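**Treten Community Learning Centre – cable safety, a thread from the Premises Team** (1/6)

Throughout September the Premises Team is checking the cables in all teaching rooms. Learners and tutors are asked to read the following posts before their next session.

(2/6) There are 20 rooms on the list. Rooms on the Dikberg corridor will be checked first, followed by the Astum wing. Each room will be closed for no more than 2 hours, and notices will be placed on the doors.
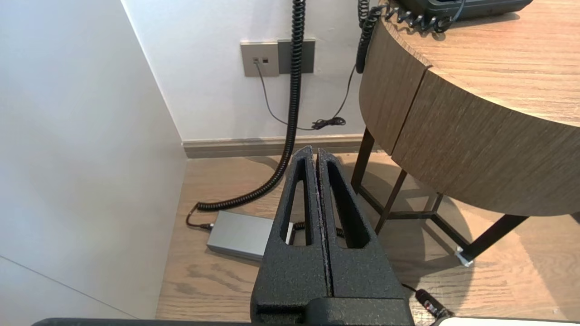
(3/6) Power supplies left on the floor are the most common fault recorded so far. They collect dust and are easily kicked when chairs are moved. Where a coiled cable runs down the wall and across the floor to a silver-grey power brick, as in this corner, the brick should be raised and fixed under the table. Spare cord lying by the skirting board should be tied up and kept clear of feet.

(4/6) The Centre has set aside £3,640 for trays, clips and cable covers. Palacios will supply and fit these on Friday evenings, after classes have ended. About 400 clips have been ordered.

(5/6) Tutors are asked not to unplug network cables from wall sockets – some of them serve equipment in the next room. Extension leads brought from home may not be used in any part of the building.

(6/6) Loose or damaged cables should be reported to the front desk, giving the room number and the wall concerned. Reports may be made at any time during opening hours.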